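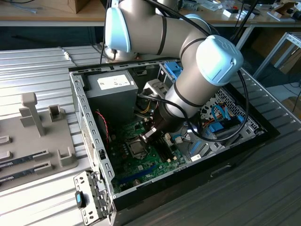
## Old desktop PCs: your questions

Quick answers for anyone dropping off, buying parts or stripping their own at the Flesta bench. Will tidy this page up in December.

**Which machines do you take?**
Desktops, any age. Landska and Flatberg towers fine. No laptops, no screens, sorry.

**Do I need to take anything out first?**
Only your drives, if you want them kept. Check the cage, people forget theres often a second one.

**How should the case lie?**
On its side, board at the bottom, side panel off. Don't work on it standing up.

**Can I pull the processor myself?**
Yes. Unplug at the wall, wait 2 minutes. Lever up, frame up, then lift straight. No twisting. Hold it by the edges. 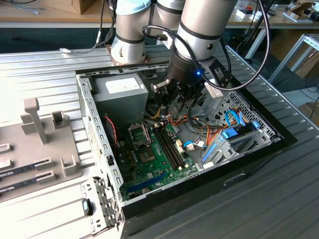 *Socket empty, retention frame up. Memory slots empty too.*

**What about the memory?**
Push the latches at the ends outwards, stick comes up. Into an antistatic bag, not your pocket.

**Do you open power supplies?**
No. Never. Comes out whole, label left on.

**Cables?**
Pull by the plug, not the wire. Keep them with the case if it's being sold on.

**How long do you hold a machine?**
72 hours, then it gets stripped. Ring before that if you've changed you mind.

**Where do the bare boards go?**
Lozano, in batches. Last lot was 117 boards.

**Can I buy just one part?**
Usually. Ask at the desk, bring the old part if you can.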